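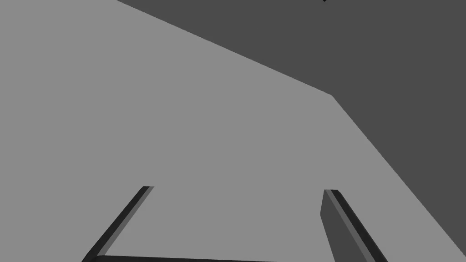 I've been reading your emails about take-home assignments, and wow, you have opinions! Last month I asked what companies have you do between the first interview and the offer, and the answer that kept coming back was homework. Slide decks, mock budgets, sample social posts, a full onboarding plan for a team the applicant had never met. One reader who applied to Misow got a single line of instructions: "Show us how you'd approach our spring launch." She had no page limit, no audience and no clue what the product cost. It's a bit like being handed that smooth light gray surface up there, with no markings on it and a lot of dark past the corner, and being told to get going. She spent most of a weekend on it and heard back with a form letter.

I should say I'm not against these things. I'm terrible in interviews (I once forgot the name of my own department) and a small, clear assignment has saved me more than once. When I applied to Girberg years ago, they sent over three customer complaints and asked me to write replies. It took me less than an hour, and in the next interview we talked about what I'd written instead of my greatest weakness. I got the job, and I still think it was the fairest hiring process I've been through.

The trouble is what happens when nobody sets a limit. If the email says "spend as long as you like," you're up against the person who can spend a whole week, and that's usually the person without kids or a second job. So people overdo it. A reader applying to Chukwu turned in a 70-page report for a coordinator role – 70 pages! – and she told me she was sure somebody else had sent in more.

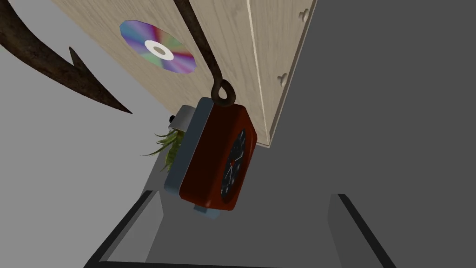 A red alarm clock with a black face, hanging from its rod.

What can you do when one of these lands in your inbox? Write back the same day and ask how long they expect it to take. I've never heard of anyone losing an offer over that question, and you'll learn a lot from the reply. Ask who's going to read it, too, and whether you'll get feedback. Then pick a stopping time and put a note at the top of your work saying how long you spent. If the task looks like something they could use on Monday morning, it's fine to ask if it's paid. Ercombe pays its finalists for a half day of work, and two of you wrote in to say the money showed up before the decision did.

And if you do the hiring where you work, please try your own assignment first, with the clock running. Whatever time you get, the applicant will need more, because you already know where everything is.

I'd like to print a few good assignments next time, the short and sensible kind. Send me yours by Sunday with the company name taken out, and keep it under 2,000 words. I have room for 5.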